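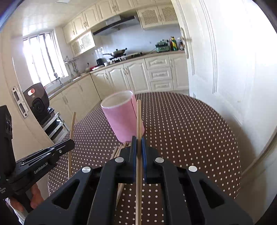

Home Visits Garden Recipes About Contact

A morning at the Brovdale paper mill open day

19 May 2024

I have wanted to see inside the Brovdale mill ever since we moved to this side of the valley, and that is more years than I care to add up. You can smell it from the Molldale road when the wind is right (a sort of boiled cabbage and wet cardboard smell, which I have grown fond of), and you can see the steam from our upstairs window on cold mornings. But they only open the doors to visitors once a year, and every year I have either been away or had a cold or simply forgotten. This time I put it on the kitchen calendar back in April, in red, and off I went.

Parking was in the lower field and it was muddy, so wear proper shoes if you go next year. I was in a group of 10, and our guide was Ludivine Tessier, who came to the mill from France as a trainee and has stayed ever since. She had a lovely clear voice, which was just as well, as some of the places she took us were very loud indeed. We were each given ear plugs and a bright vest, and mine came down to my knees.

We started in the yard, where the pulp arrives in bales. I had always pictured tree trunks floating down the river, but the mill stopped making its own pulp long ago and now buys it in, dried and pressed into thick white sheets that look rather like mattress padding. Ludivine tore a corner off one and passed it along so that we could all have a feel. It is softer than you would think! From there the bales go up a belt and drop into an enormous tub of water called the pulper, where they are beaten until the whole thing looks like thin oatmeal. We stood on a metal walkway and looked down into it for a good long while, and I could happily have stayed there until lunch.

The machine hall is the part everybody comes for. The paper machine is 372 feet long, end to end, and it has a name, Henare, after the engineer who set it up. At the wet end the oatmeal is sprayed out onto a moving mesh, and the water simply falls away through the bottom. It goes in as milk and a few yards on it is a sheet, very weak and very wet, but a sheet all the same. Then it goes between felt rollers to have the water squeezed out, and after that it winds up and down over heated drums, and the warmer you get walking alongside, the drier the paper is. By the far end I had my coat over my arm and my glasses had fogged up twice.

Ashton Hinds, the shift manager, was waiting for us at the dry end, and he let us stand near the reel while they changed it over. A full one weighs 4,000 pounds, and it is swapped for an empty spool without the machine stopping at all. There is a puff of air, a snap, a bit of torn paper flying about, and the new reel is already turning. We all clapped, and I think he was pleased, though he must see it many times a day. A boy in our group asked what happens if the paper breaks, and Ashton said that everyone runs. The broken paper goes straight back to the pulper, so very little is lost.

After the noise of the hall, the testing room was a nice change. It is kept at the same temperature all year round and has a heavy door that sighs when you open it. They tear little strips, fold them over and over until they give way, and put drops of ink on them to see how far they spread. Most of what Brovdale makes now is plain stock for cups and cartons, but they still make one writing paper, called Veltine, in small batches. We were each allowed to take 2 sheets home. I have written to my sister on one of mine and am saving the other – it has a faint ripple in it that takes fountain pen ink beautifully.

I should say a word about the river, as people around here do ask. There is a long board of notes about it by the exit, and Ludivine was quite frank that the mill was not a good neighbor in my grandmother's day. The water now goes through three settling ponds before it leaves the site. We walked past the last of them on the way out and there was a heron standing on the far bank, taking no notice of us at all.

The whole tour took most of the morning and there are a lot of metal stairs, so it may not suit everyone, but the yard and the ponds are all on the level and you can see those by themselves if you ask at the gate. Admission was free, with a box for the Molldale school library. Bring a sweater for the yard and be ready to take it off again. I got home with mud up to my ankles and spent the afternoon holding every piece of paper in the house up to the window.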